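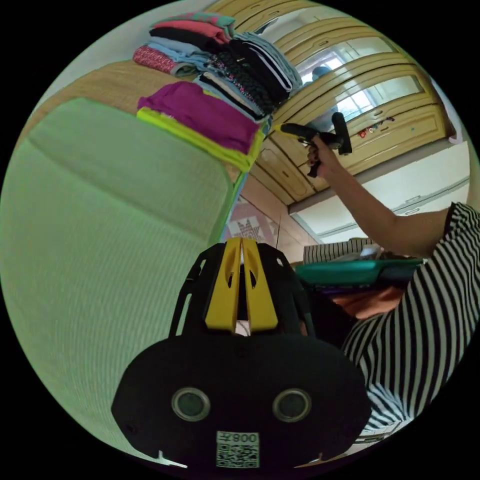
Folding day, seen from the left-hand gripper.

I have now read the Daltora paper three times, and I still can't tell you whether the method works. I can tell you the demo video is good. Everyone has sent me the demo video.

For those who missed it, the claim is that you can skip robot teleoperation for household chores. You hand people a pair of grippers with cameras on them, let them fold and stack laundry in their own bedrooms, and train a policy on what the grippers saw. The authors (Sakda Chantharasri and Adwoa Eshun are the first two names) say that 3000 of these home demonstrations beat their 2024 baseline, which was collected by driving an arm around a lab table.

I like the data. I'll say that first so I don't get the same emails as last time. A bed with a big ribbed blanket on one side and stacks of folded clothes on the other, a patterned cloth hanging in the background, a mirrored wardrobe door with somebody's blue cap reflected in it: you won't get any of that from a lab table, and a policy that has only seen lab tables will fall over the first time it meets a mirror. Fine. Agreed.

My trouble starts in the results section. The headline number comes from 39 test rollouts. That is spread over every garment type they tried, so for some of them you're looking at a handful of attempts, and there are no error bars anywhere. The baseline got the same 39, but in a different room. Why a different room? The paper doesn't say. If you want me to believe that home data is what made the difference, please hold the room still.

Then there's the person. Whoever holds these grippers has shoulders and a wrist and a lifetime of handling shirts. When a sleeve slips, they lean over and fix it without thinking. An arm bolted to a stand can't lean. The authors deal with this by throwing out demonstrations the arm couldn't physically copy, and I had to go to the appendix to learn that. How many got thrown out? I wrote to ask. Chantharasri answered quickly and was perfectly nice about it, and said the filtering numbers would be in the next version. That was in March. I'm still looking forward to the next version.

Cormac Lynch thinks I'm being unfair, and that a small evaluation on a real bed is worth more than a huge one in simulation. Maybe so. I'd still like to see 110 rollouts on one bed with one pile of clothes, both policies taking turns, and somebody scoring who doesn't know which policy is running. That's a boring week of work. It would also settle most of this.

One smaller complaint. A fold counts as a success if the garment ends up "within the target area." My nephew's shirts end up within the target area too, and I wouldn't call them folded.

Comments are open. If you've tried this yourself and kept the failures, I'd love to see them.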